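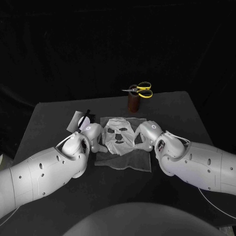 Seon-mi Yang

Okay, perception people, I need a second opinion before I rip out half my planner. The task is flattening a sheet mask on a towel, both hands, and my segmentation keeps treating the eye cutouts as part of the towel. Fair enough, they're grey and the towel's grey, but then the mask comes back as a weird blob with bits missing and the grasp planner (we're on Gendero, the February build) picks edge points that are really the rim of an eye hole. Out of 40 runs last night, 19 had at least one hand aiming at an eye. Bit grim to watch!

Right now I fill the holes, take the outer contour and grab the leftmost and rightmost points. Works until the edge folds over, and then the contour is rubbish. Anyone done this better?

2 replies hidden Share

gumnut_ik

Filling the holes is fine, I'd leave that alone. I reckon your trouble is picking extreme points on a crumpled outline. Fit a face template first, using the eyes and mouth as landmarks, and plan from the template. You've got free keypoints sitting there and you're painting over them.

threadbare

Disagree with gumnut. Templates are lovely when the thing's mostly flat. One eye pinches narrow and your fit rotates 43 degrees and happily tells you it's confident. I went through this with socks, don't laugh. I'd go closed loop: small pull, look again, small pull. Plullel will do the replanning fast enough if you turn the logging down.

Seon-mi Yang

Ha, the pinched eye is exactly what I get, one nice long oval and one skinny one on a lean. @threadbare how small is small? My hands cover a fair chunk of both edges once they're down, so the second look is missing the bits I care about most.

threadbare

Lift off between looks. Yes it's slower.

gumnut_ik

It's a lot slower, and every time you let go the edge can curl back. Keep one hand planted as the anchor and only lift the other. And the pinched eye is what an outlier check is for, mate.

Ma_wrangler

Different colour towel??

Seon-mi Yang

Tried it, and yes, the mask comes out cleaner, but the grey one is in all 300 of my training demos and I'm not redoing those. Also I'd like it to cope with grey.

I'm going to try gumnut's anchor idea with threadbare's small pulls, and use the cutouts only to work out which way is up. If the Gilomo wrapper lets me run the two arms on separate timers I'll post numbers. If it doesn't I'll be back to whinge.

threadbare

It doesn't, by default. Look for the sync flag in the arm config and set it to false on both sides, I only did one and lost an evening.

8 replies 3 shares

Search this forum Enter keywords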